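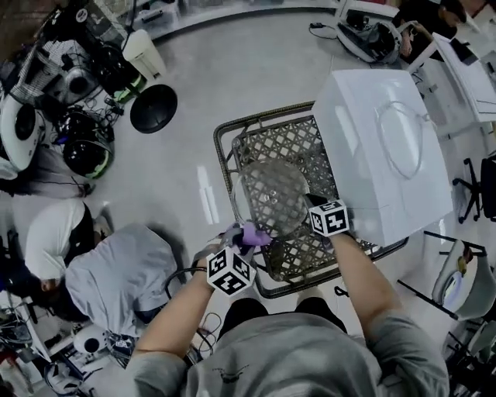

How many demonstrations do you need before a robot can learn a two-handed job from people?

Fewer than I thought, if the demonstrations are varied. We got something useful out of 718, and the last big chunk of those barely moved the score.

So, a bit of background for anyone who doesn't have to listen to me go on about this over dinner. Our project is called Kernero, and the idea is that you record a person's hands doing an ordinary task, work out where each wrist was at every moment, and train a policy on that. The wrist tracking comes from cubes with printed markers on every face, so as long as a camera can see one or two faces you get a position and an angle. Cheap, a bit ugly, and I'm very fond of it!

Lids and baskets are my favourite part of the set. A clear round lid is horrible for depth sensing (the sensor more or less looks straight through it), but the wrists don't care what the object is made of. You still get a clean path for both hands, and the way one hand waits for the other is all in there.

What we tested was simple enough. Shona Cosgrove split the recordings into two piles of equal size: one where people did the task the same way every time, and one where the basket got shifted and turned between goes. Then we trained on each pile and ran 60 trials per policy. The tidy pile managed 8 successes. The messy pile managed 42. I made her run the scoring script again — same numbers.

I don't want to oversell it. This is one robot, one room, and a small family of objects, and the messy policy still gets muddled when the two wrists cross and a cube is hidden for too long. Our fix at the moment is to fill in the gap with a smooth curve, and for long gaps that's basically guessing. Kazlauskienė's smoothing method might do better, and I've been meaning to try it since December.

Next job is a second camera, lower down, to catch the hidden faces. I'll post the plots once I've relabelled the axes, as Shona says they're unreadable.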